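# Two pairs by the door

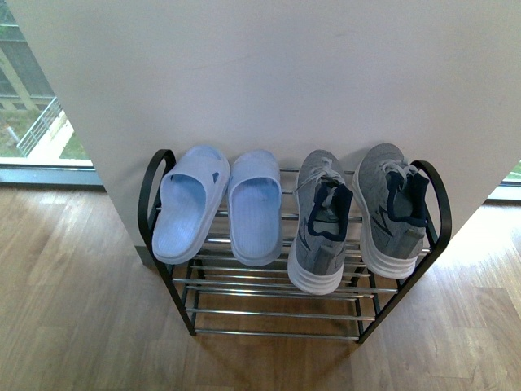
*The rack with the slides on the left and the sneakers on the right. Bottom shelf still open.*

I've been putting off the entry since we moved to Reston. The kitchen got done first, then the closet in the back room, and the shoes stayed in a heap that everybody stepped over on the way in. In August I finally got tired of it and bought a rack.

It's a small one, two shelves, black metal ends with a rounded top and silver rods going across. I paid 9 dollars for it used, from Sheila Mapplebeck, who was clearing out her place before a move. I had been looking at a closed cabinet from Harasym that cost 189 dollars before delivery. It was a nice cabinet. It had tip-out drawers and a lid you could sit on if you were careful. I went back to the page maybe five times and then closed it for good, because I didn't want to spend that kind of money on a place to put sneakers.

Setting up the rack took less time than finding the screwdriver. One of the rods had a bit of play in it, so I took it out and put it back in the other way around, and now it's fine.

The harder part was deciding what gets to live on it. My rule is that the rack is for shoes I wear in a normal week. Everything else goes in the closet in a box. When I was strict about it, that came down to two pairs.

The light blue slides are for taking out the trash, getting the mail and standing around in the yard. They have a thick soft sole and a ribbed footbed. They're plastic, so I rinse them in the tub when they get dirty.

The gray knit sneakers are for everything else. White laces, navy around the collar, thick white sole. I walk to work in them and I've worn them on one trip where I should have brought boots. Njål Solheim told me knit shoes are no good once the weather turns, and he's probably right, but he also owns four pairs of boots and I have room for one.

I put them with the toes to the wall. My mother kept hers the other way, toes out, so you could step straight into them. I tried that for a few days and kept kicking them off the front of the rods. With the heels out I can grab a pair with one hand, which is what I want when I'm carrying something – and I'm nearly always carrying something.

The lower shelf is staying empty for now. I like being able to get a broom under there, and when people come over they have somewhere to put their shoes. Winter boots will go there eventually, on some kind of tray. I haven't found a tray that fits. The Dorkix one I ordered was too long and went back.

I also need to wipe down the white panel behind it. It has a few smudges that I didn't notice until I was down on the floor with the screwdriver. I'll do it when I do the window next to it.

Next up is the coat situation. There are three hooks and a lot more than three coats.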